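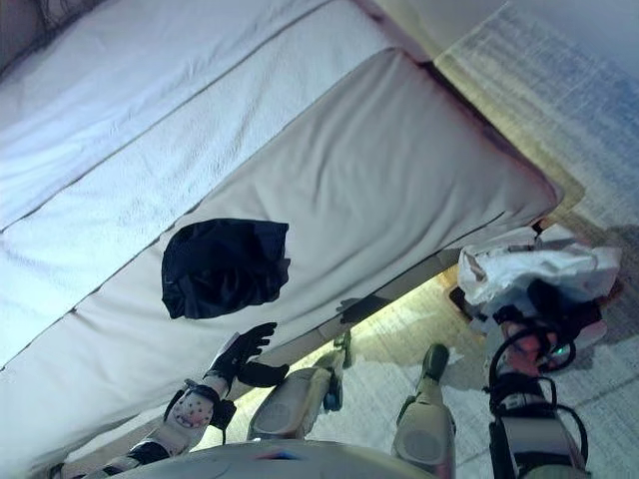

Navy cloth on a white mattress pad.

Masia dye room, May. Continuing with navy on cotton, recipe 535.

Started at 8:30. The room was cold again and the big pot took long to come up, so I used the time to weigh the salt and to read back my earlier notes. They are not so good as I believed. In one place I wrote "same as before" and I can't find which before I meant. From now on I write the full amounts every time, also when it is boring.

Dye stock: made 1,000 ml fresh, warm water first, then the powder in small portions with the glass rod. Left it to stand and stirred again. There were still a few grains on the wall of the jug, so I passed it through the fine strainer. Tamer Awwad makes first a paste with a spoon of cold water and he has no grains. I will try it his way for the next stock.

Cloth: the heavier cotton from Hnatiuk, prewashed, not ironed. The new roll drinks water more slowly than the old one. A drop stays on the surface and I can count to four before it goes in, and on the old roll it goes in at once. Probably there is some finish left from the mill. I gave half of the pieces a second scour with soda and kept the other half as they were, marked with one stitch of white thread in the corner (scoured) and two stitches (not scoured).

In the pot everything went normal. Salt in two portions, soda after, lid on, turning by hand with the long spoon. I forgot one turning when the phone rang. If there are stains on this batch, it can be from this.

Rinse: cold, cold, warm, then hot with a little Mandent. The scoured pieces gave clear water earlier. The others still gave blue in the hot bath and I stopped at the fourth rinse, only for the reason that I needed the sink.

Color, looked at by the window when still wet: both sets are deep, the scoured one a bit more even. I don't want to write more about the color until they are dry. Wet navy always looks better than it is.

After lunch I did the rubbing test on the dry pieces from the last batch. White cotton square over the finger, ten strokes each, same pressure as much as a hand can do that.

Last batch, no fixer, dry rub: light gray-blue mark.
Last batch, no fixer, damp rub: strong mark, not acceptable.
Last batch, with Prolatent, dry rub: almost nothing.
Last batch, with Prolatent, damp rub: weak mark, but the cloth feels stiff.

The stiffness is a problem. Ghada Issa held both pieces with closed eyes and found the fixed one immediately. She thinks I use too much and that the bath is too short, so the product sits on the outside of the fiber. Her proposal is half the amount and double the time. I think it is worth a try – the stuff is expensive and half of it would please everybody. She also asked if we rinse after the fixer. We do, but quickly, and I don't find it written anywhere for how long.

Washed the pots with the powder cleaner. The enamel on the small one has a chip near the handle, with rust starting. Please don't use it for pale colors.

To do:
– dry rub and damp rub on today's pieces, both sets, when they are dry
– fixer bath with half of the Prolatent and double time, on scoured pieces only
– write to Hnatiuk and ask what finish is on the new roll
– paste method for the stock
– more white squares, we have only about 2 good sheets left to cut from
– clock with a loud ring for the turning

Pieces are on the line behind the door, labels on the left side. Please leave them in this order. Key of the cupboard is back on the hook. Left at 5:15.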